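Koskela wrist-cam set

Table chores, two arms, wrist views. 584 episodes so far, 13 held out.

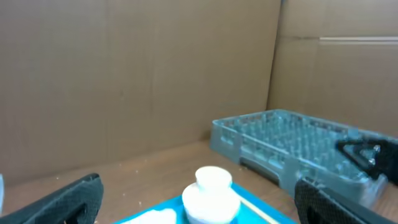
Operators: Larasati Latuheru, Faizal Yeoh. Questions to Faizal. Labels are per episode, not per frame — will fix.

Rack task

Cups, dishes, rack. 142 episodes. Gripper state is logged, force isnt.

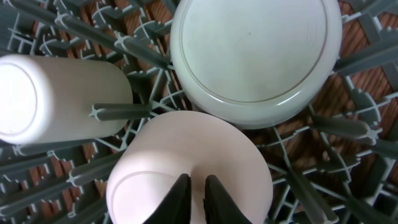 Splits are by session so dont shuffle. Loader is in the Hallent repo.

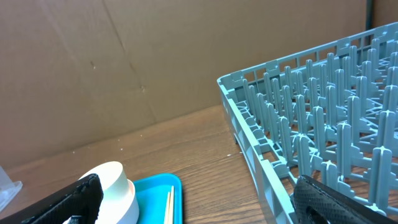 Clearing task

Rice on the tray and table, tissues and a wrapper in a clear container. Grain counts not labled.

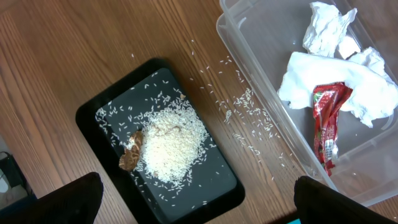
Known issues

5 episodes have no end marker. Skip them until Friday.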